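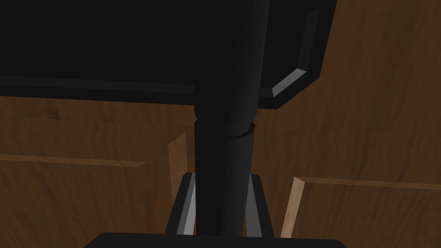 A reader who goes by the handle dishpan_dan wrote under the September entry: so can the thing put away my dishes or not, because every few months I see a video where it can, and then I look over at my sink and it's still me.

Grerklow bench notes, November 21, 2020

Fair question, and I've been chewing on it all week instead of fixing the cable chain like I said I would. Short answer is no. Long answer is the rest of this entry, so get some coffee.

First, where we are. The sim run finished overnight. 1,666 episodes of the pick-up-and-place chore set, 1,490 marked as success by the checker. I walked in, saw that on the screen and did a little dance by the coat rack (sorry to whoever was on the phone in the next room). Then I sat down and started watching the failures, and then I got suspicious and started watching the successes too, and the dance kind of wore off.

The checker says "success" when the object's center ends up inside the target zone and stays there for a bit. It doesn't care how it got there. I watched one where the arm dragged a cup sideways along the wood on its rim, bonked it into the block, and the cup rocked back into the zone and sat down. Success! In a real kitchen that's a chipped cup and a person yelling from the other room. I don't have a good number for how many are like that because I got bored and hungry before I got through enough of them. If anybody wants an easy job for a slow afternoon, please watch a batch and tag the ugly ones. Put the tags in the shared sheet, the tab called "technically."

Then the real arm. We did 37 tries with the same policy, same chores, on the plywood bench over by the window. 15 good. And by good I mean good, the object was where it belonged and I'd have let my mother watch. The others were all over the place. Some never closed on anything. A few picked the thing up beautifully and then just sort of hovered there like somebody who walked into a room and forgot why. I've done that. I don't get to call it a success either.

Stuff I noticed, in no order:

The wrist view is awful for this and I keep forgetting how awful. Look at the one on top of this page. It's the sim one, so it's as clean as it's ever going to get, and you've still got a fat black post straight down the middle with a finger on either side of it, and the panel eating up most of the top. What's left to look at is brown wood and a couple of pale edges. I've been asking a network to plan a chore from that. When I put a hand over one eye and try to do the job from just that view I can't tell how far away the block is at all. We have the side view too, obviously, but I have a hunch Flerow leans on the wrist stream way more than we assumed. Test for next time: black out the wrist stream altogether and see how much it drops. If it hardly drops I'll eat my hunch.

Black on black. The arm's black, the gripper's black, the panel's black. In sim you get those nice gray bevels so things have an outline. On the real bench at four in the afternoon there's no outline, it's just a dark lump in front of another dark lump. I stuck some strips of light tape along the real fingers, and the next few tries looked better to me, but I changed the lamp at the same time like an idiot, so that's worth nothing. Redo with the lamp left alone.

Wood grain. The sim wood has these soft wavy streaks and a dark patch like a knot. I'd love to know if the policy is using the knot as a landmark. It sounds silly but we had exactly this happen with the coffee stain on the old bench, remember, where everything worked until somebody finally cleaned it. Swap the texture, run it again, see what happens. I have wanted to do this since September and it's maybe an hour of work, so no excuses.

Min (the little gripper, for anyone new to these notes) is back from repair and closes all the way now. Still squeaks. I put it on the shelf with a sticky note. Please don't grease it with whatever is in the yellow can.

OK so, back to the dishes.

What I keep running into is that a chore isn't one thing. Putting away a plate sounds like one thing, I'd write it on a list as one thing, but there's getting a finger under the rim when the plate's flat against another plate, and there's the cabinet door that swings back at you, and there's the mug somebody left in the plate spot so now you have to decide what to do about the mug. We're pretty decent at the part in the middle where the plate's already in the hand and there's open air between here and there. Arms have been good at that for ages! Everything on either end of it is where we fall down. Most of our failures on the bench were at the grab, and the second biggest pile was the letting go, which I didn't expect. It sets the thing down, opens, and one finger catches and tips it over on the way out. Ten seconds of lovely work and then clunk.

Shop chores are a different story and I'm a lot more cheerful about them. The folks out at the Arnilby shop have had an arm loading blanks into a fixture all fall. Same blank, same tray, same spot, bolted down. It does up to a full shift by itself if the trays are stacked right, and I drove out to have a look and was honestly jealous. But it's a chore that's been sanded down until a machine can do it. They built the tray for the arm, they built the fixture for the arm, and they painted a line on the floor so people don't walk into the arm. You could do that to a kitchen too, I guess. One kind of plate, one slot for each plate, no kids, no dog. I'd move out.

Sweeping the shop floor, by the way, which everybody brings up because of the round vacuum things: those do work, kind of, and I like ours fine. It does the open middle of the floor and leaves me the curls under the lathe and everything behind the bandsaw. So I still sweep. I sweep less. I'd count that as a real win and I'd take the same deal on dishes tomorrow, if something would do the easy half and leave the greasy pan for me.

Which gives me an idea for how to score these runs, and I want to write it down before it gets away. Right now we only ask "did it finish." I'd like to ask "what did it leave for the person." If it does nothing and leaves the cup where it was, that's not great but I can live with it, I just do the cup. If it knocks the cup on the floor, I've got more work than if I'd never switched it on. Those two both go in the log as a fail and they shouldn't! Let me try a plain scale, something like: saved me work, made no difference, made me more work. I'd bet the real runs look better on the first and worse on the last than our single number lets on. Can't do it from the log, need to go back through the video. Ugh.

Also time. I timed myself doing the cup and block chore by hand and didn't bother writing it down because it was over before I'd properly started the timer. The arm takes long enough that I've wandered off in the middle of a try and missed the ending. For a chore running while I'm asleep I don't care how slow it is. For a chore where somebody has to stand next to the stop button I care a lot, and right now somebody has to stand next to the stop button every single time. Until that goes away it's not saving anybody any labor, it's just moving it from the hands to the feet.

Question from the lunch table that I didn't have an answer for: are we better off making sim uglier or making the bench nicer? Going uglier means random lamps, random wood, scuffs, a bit of slop in the joints, and a lot more compute. Going nicer means light tape and a matte cloth and a fixed lamp, and we could be done by dinner. The second one will get us a better number sooner. I think the first one is the only way the thing ever leaves this building. I'd like to do both and I know how that ends, with neither of them done and me reorganizing the screw bins.

Plan for next session, in the order I'd like it and probably not the order it'll happen:

Wrist stream blacked out, sim only, full set again.
Wood texture swap, sim only.
Tape test on the real fingers, lamp NOT touched.
Slower opening on release, plus a little straight-up move before it backs away. Try it on the tall cup first, that's the one that tips most.
Cable chain. Yes, I know.

One more thing on the Flerow side. The config on the bench machine and the one on the big machine had drifted apart and I only caught it because the gripper speed looked off. I copied the big machine's over and kept the old one with "old" on the end of the name. The real tries above were all on the old config. I don't think it explains the gap, the difference was small, but it does mean the comparison is muddier than I'd like, and if you quote those numbers in a slide please put that next to them.

And dishpan_dan, if you're reading: I did my own dishes last night, by hand, while the sim was running. Took the pan out of soak and everything. I'll post again when the texture swap is done. Spare tape is in the second drawer down, under the calipers.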